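Ludbridge library's "brick library" opens, with questions left over

10 May 2019
By Valbona Stojanovska

Ludbridge has a new lending service, and it lends toy bricks. From this week, anyone with a library card can borrow a box of building bricks and a baseplate from the ground floor of the branch on Petek Street, take them home for a fortnight and bring them back. The council says it will help families who can't afford sets of their own. It has also put out a four-page leaflet making rather larger claims than that.

According to the leaflet, brick building "unlocks spatial confidence", "supports early numeracy at every stage" and "builds resilient learners". I asked the council where these phrases came from. A spokeswoman said they reflected "a wide body of thinking in the sector" and offered to send me something. By the time of writing she had sent me the leaflet again.

Nobody sensible objects to children playing with bricks. The trouble is the money, and the way it has been presented. The scheme has 50 boxes, bought with a grant from the Titow Fund, which pays for small projects in the town. Each box has to be sorted, wiped down and checked when it comes back, and that work is to be done by library staff who already told the council last autumn that they were stretched. No extra hours have been agreed.

Mimoza Nikolaidis, who manages the branch, was careful when I put this to her. "We'll absorb it," she said. Asked what would give way to make room, she said the team was still looking at the rota. The local history desk, which used to be staffed on two mornings, is down to one, though she says this was decided before the bricks arrived.

The boxes come in two kinds. One holds ordinary small bricks for older children, along with a large grey baseplate. The other holds chunky bricks for the under-fives, and it is the second kind that has caused the muttering at the counter. Parents who came to the opening morning wanted to know whether the two kinds could be mixed, and the leaflet, for all its talk of resilience, doesn't say. One father had put the question to three different people and come away with three different answers.

The display table was popular all the same, and there was usually a line or a low wall of something going up along one side of a plate.
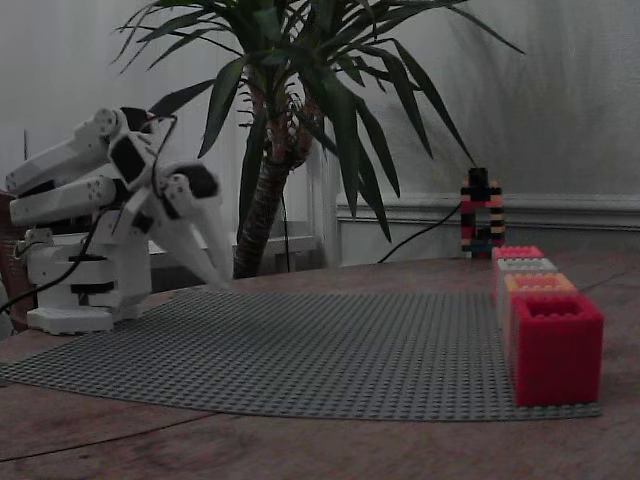 Can you borrow a second box before the first has gone back?
Each card is limited to one box at a time, but a parent and child with a card each may take one box apiece.

That rule sounds simple enough, and I expect it will last until the summer holidays. With only 50 boxes to go round, a family of five could walk out with a tenth of the stock. Stavros Ristić, a councillor who voted for the scheme, told me this was "not something we foresee". He didn't foresee the queue for the toy swap at the leisure centre either, which had to be closed early.

Then there are the missing pieces. Every household knows what happens to small bricks. They go under the sofa, into the vacuum cleaner and, in my own house, into the tumble dryer. The library won't fine anyone for a lost brick. It will ask borrowers to weigh the box on a set of kitchen scales at the counter when they return it, and if the weight is well short, staff will "have a conversation". I tried to find out how short is well short. The figure hasn't been settled.

A box of small bricks should contain 354 pieces, by the label on the lid. Lejla Popescu, a childminder who came to the opening with her own notebook, had emptied hers out on a tray and gone through it while the speeches were on. Hers was right to the piece. She was less pleased with the lids, which she said were stiff for a child and would be split by Christmas. She also thought the baseplates wouldn't stay flat for long. "They get left on windowsills and they bend," she said. "Then the little ones can't get the bricks to stick at the corners, and they lose their temper, and so do I."

I have some sympathy. Our own plate at home rocks like a dinner plate on a bad table. The library's plates are new and there is no fund for replacing them. The grant covers buying and not mending, and when I asked about next year I was told that the service would be "reviewed in September", a phrase that in this town has been the last thing heard of several good ideas. The seed swap was going to be reviewed in September. So was the late bus.

Supporters say I am being sour about a cheerful thing. Anong Thaweesak runs the Cledasov playgroup, which meets in the hall behind the library, and she was quick to tell me so. Bricks are expensive, she pointed out, and second-hand ones go fast. Some of her families live in two rooms and have nowhere to keep a big tub. Borrowing a box for two weeks suits them very well, and they don't much care what is printed in the leaflet.

"Children line them up, they knock them over, they line them up again," she said. "It's play. I'd have been happy if the council had just written that."

I would have been happy too. A library that lends bricks needs no further excuse, in the same way that a library that lends detective novels doesn't have to promise they will make us better at solving crimes. What it does need is somebody paid to wash the things, and a bit put by for when the boxes split. On those points the leaflet is silent, though it does find space for a half-page message from Councillor Ristić.

There is also the matter of who was asked. The council says the idea came out of a survey of residents. I have read the survey. It asked people to rank six suggestions, and a lending service for toys came fourth, behind longer opening hours, working toilets and more large-print books. The opening hours haven't changed. One of the toilets has been repaired. As for the large-print books, Ms Nikolaidis said an order had gone in, and I am glad to report that she was able to show me the paperwork.

Mr Ristić said the survey was "one source among many" and that the Titow grant could only be spent on something new for children. That is a fair answer, and it would have been a good one to print. People in Ludbridge understand that money often comes with strings. They are less patient at being told that they wanted something most when they wanted it fourth.

By the end of the opening morning around half the boxes had gone out, most of them the chunky sort. The staff had expected the opposite and had stacked the small-brick boxes nearest the door. They were moving them to the back shelf as I left.

Boxes can be reserved at the counter but not yet online, as the catalogue has no heading for toys and for the moment lists them under "Other formats", next to the talking books. Borrowers need a library card and must sign a form to say that the small bricks won't be given to children under three. Returns have to be handed over in person, and the book drop outside has a new notice on it asking people not to try.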